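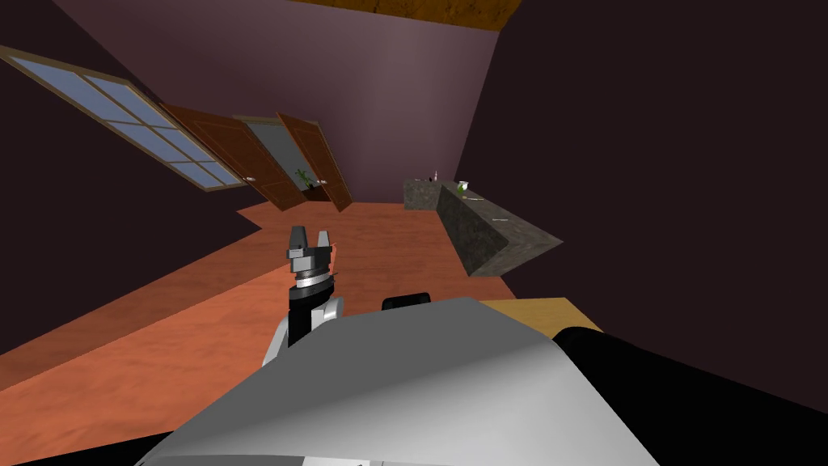
Month two of the two-armed robot at work, so a thread on what has changed for the people on our shift. I'm at Brekoreo, we turn over furnished rental units. Every new job gets run in simulation before the real machine tries it. My part is the room setup: a granite counter with a cup and a couple of thin utensils on it, double doors standing open, wood floor. Then I watch the arm work and write down what went wrong.

2/ I used to clean kitchens. 11 years of it. Now I clean kitchens three days a week and sit at a screen for two. Same hourly pay for both, which we had to ask for.

3/ The robot does counters and dishes in the real units. It doesn't do bathrooms, beds or stairs. So the people on the floor get more bathrooms, beds and stairs. My back noticed before the schedule did.

4/ We had 418 turnovers in April. The robot was on 50 of them. A person went with it every time, and on 8 of those the person finished the counter by hand.

5/ Crew size hasn't changed. Two people left in spring and those jobs weren't posted again. Management calls that no layoffs. I'd call it two fewer people.

6/ Veronica Iordache runs the simulation side and she does listen. I told her guests leave cups right at the edge of the counter, and she had 177 new test rooms built with cups at the edge. First time in this job something I know got written down.

7/ What I'd like next: training for everyone on the crew. Right now it's me and one guy from the Barbu building. The night crew has asked twice.

8/ Sunday I'm back on the floor, 7 am start. Will answer questions after that.

14 replies · 31 reposts · 96 likes
Share this thread

We use cookies to improve your experience. Accept all / Manage settings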